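I finally finished the hall, and I'm so pleased with it that I've been finding excuses to go and fetch things from the car just so I can walk back in again.

Some background for anyone new. Our hall is long, narrow and north-facing, and for years it was a colour the previous owners called "stone" and I called "old bandage". Every magazine will tell you to paint a dark hall white. I did that in April and it looked like the inside of a fridge. So this time I went the other way completely and painted it red! A proper deep one, the sort you get on old theatre seats.

I got there by way of 19 sample pots. Yes, really. Elsie Whitcombe came round with a bottle of wine and we stuck the painted cards up along the wall and moved them every hour as the light went. The brighter reds all turned orange under the bulb, and the bluish ones looked like school jumpers. The one I ended up with looked nearly brown in the tin and I almost sent it back. Two coats over a dark grey undercoat (do not skip the grey, I tried a patch without it and needed four coats to get anywhere near).

## What I'd do the same again

- Painting the skirting the same red as the wall. It makes the ceiling look higher and you don't have to cut in along the top edge, hooray.
- Doing the ceiling too. Ívar Thygesen talked me into this and I moaned at him the whole way through, and he was right.
- Buying the good roller. It cost £7 more than the cheap one and left no fluff at all.
- Stopping for the night when I got tired, even with half a wall to go. You can't see the join.

## What went wrong

I dripped on the stairs. I also forgot that the back of the front door is, in fact, part of the hall, so there was a week when it stayed bandage-coloured while I waited for another tin. And I tried to speed things up with a fan heater, which dried the first patch so fast that it went streaky and had to be sanded back. Lorraine Hoani, who did her whole flat in dark green last winter, says to leave it a full day between coats whatever the tin claims.

The total came to £300, including the roller, the extra tin and the 55 quid I spent on a new light fitting halfway through. More than I'd planned, but I've had worse value from a weekend away.

## Pictures on dark walls

I was nervous about hanging anything. I needn't have been, because almost everything looks better! Busy, messy, colourful things are the best of all. They can shout as much as they like and the red just holds them. Pale watercolours are harder, and mine have gone up to the landing where they're much happier. Thin black frames work beautifully, and I've gone off gold for good.

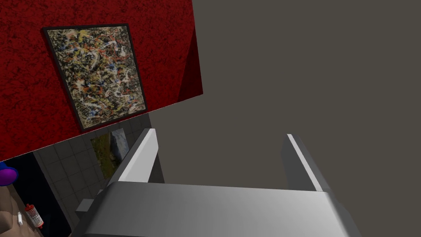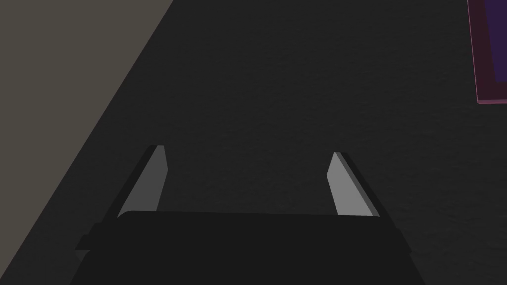 ## Next up

The landing, I think, though I've promised everyone a month off from hearing about paint. Chantal Campbell has lent me a big book of old colour charts and I've already put far too many bits of paper in it. I keep coming back to a mustardy yellow. If you've lived with a yellow landing, do tell me how it looks first thing on a grey morning, and whether you got sick of it.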